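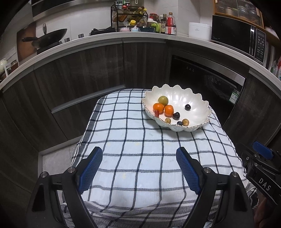
March 2020

Home day again. Krystyna sent the new task list last night and it is all fruit: out of the bowl, onto the cloth, back into the bowl. She wants 50 good runs of each by the time the Trunville people start training in April. I told her that was fine if I could do it in Aunt Diệp's kitchen, and Aunt Diệp said yes as long as I was done before she needed the stove.

Started late. The left gripper would not pair and I spent most of an hour on it before I tried the other cable. Wrote that on a piece of tape and stuck it inside the lid of the case. Na-rae had the same trouble when she was doing the towels.

The mandarins are easy. The pads hold them well and you can come in at nearly any angle. The small dark ones are the problem. If I close at my normal speed they roll, and then I chase them along the bowl, and a chased run is no use to us. Hòa said on the phone to come in from above, stop, and close slower than feels natural. I threw out the first 14 runs and began again her way. It is slower, but it looks the same each time, and Krystyna keeps telling us the robot copies the hesitations too. If I dither over a grape it will learn to dither.

The fluted bowl makes it harder than the flat one at the office. I have to keep the jaws clear of the rim, so anything lying close to the side gets picked with one jaw nearly touching. I asked whether I could swap it for a plain dish. Krystyna wants it kept, as the last set was too tidy and the arm at Trunville did badly with anything it had not seen before.

Wrist was sore by noon. I am gripping the handle too hard again. Tried resting my elbow on the table between runs, which helped some, but then I forgot to lift it and the whole start of the run was at the wrong height. Two more thrown out.

Định came by with rice and wanted to try. I let him do three with recording off. He was good at it, annoyingly -- he has the patience. He asked why we don't just steer the arm from a desk. I said we did that at Nulent all last fall, and it took me almost a minute to pick up one spoon. With these in my hands I can feel when I have hold of something. I would not go back.

Stopped when Aunt Diệp came in and looked at the clock. Uploads are running now and the bar has hardly moved. I still owe the two-handed ones, where the left passes to the right over the table. Will do those first tomorrow while my wrist is fresh.

Ask Na-rae for the spare pads. Buy grapes.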